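4.3 Failures at the rim

Most of what we have reported so far concerns trials that went well, and we would like to spend a little time now on the ones that did not, because they taught us a good deal more than we expected when we first set up the table. Of the 2000 sorting trials run with the Todisent controller, 767 were logged as faults, and by far the most common kind was what we came to call a rim catch: a finger meets the edge of an open container and the arm keeps pushing. 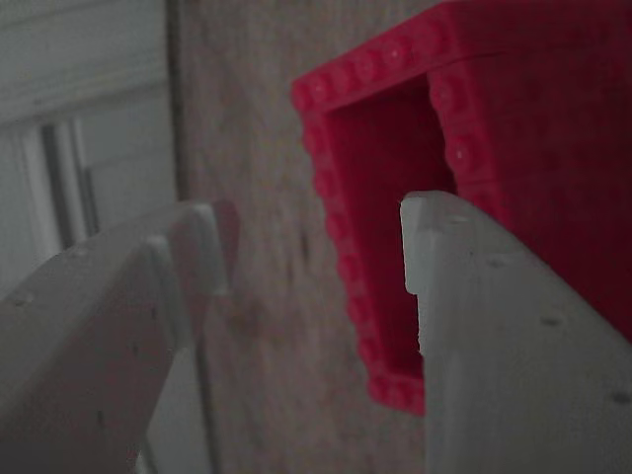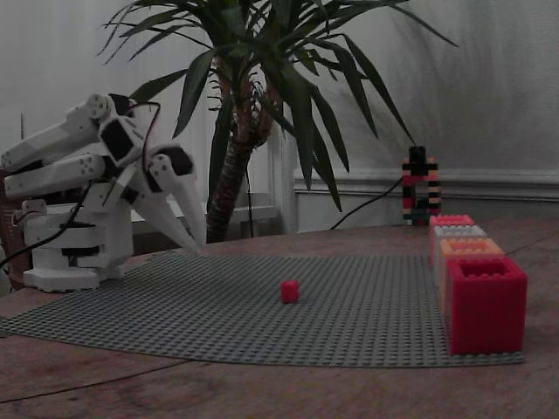

Figure 2. The sorting task: a finger close to the red container, and the arm at the baseplate with the containers in a row.

A rim catch is a quiet sort of fault, and for the first few weeks we were slow to notice it. The fingers narrow toward their ends, and a stepped fingertip can settle against a studded edge without much of a jolt. The controller reads the small rise in motor load as ordinary friction, carries on toward its target, and the load climbs until the overload limit is reached. At that point the joint shuts off and the arm goes limp. We had thought of this shutdown as our safety net (and it does protect the motors very nicely!), but a limp arm comes down under its own weight, and anyone reaching over to free it has a hand in just the wrong place.

We went back through the logs with this in mind and found the same pattern again and again. The load began to rise well before the shutdown, and the wrist camera was of little help during that time, with the fingertip too close to be seen sharply. The policy, trained on the Tukent demonstrations, had hardly any examples of backing away from contact. Our operators had been careful people, and in October, when those demonstrations were collected, they rarely touched a rim at all.

Two changes followed. First, we added a check in the Skemia driver that compares commanded and measured joint positions over 50 control steps; if the gap keeps growing, the arm holds its position under power and then lifts slowly along the path it came in on. Second, we asked operators to keep their hands outside the baseplate until the lift had finished, even when the arm looked perfectly still. We admit that this second rule took some getting used to.

The check does not catch everything. A light touch on the outer wall of a container can slide it sideways with very little load, and we still have no dependable way to tell this apart from a clean approach. We return to sliding contacts in Section 4.4, where the Symonenko contact model is compared with our simple position check.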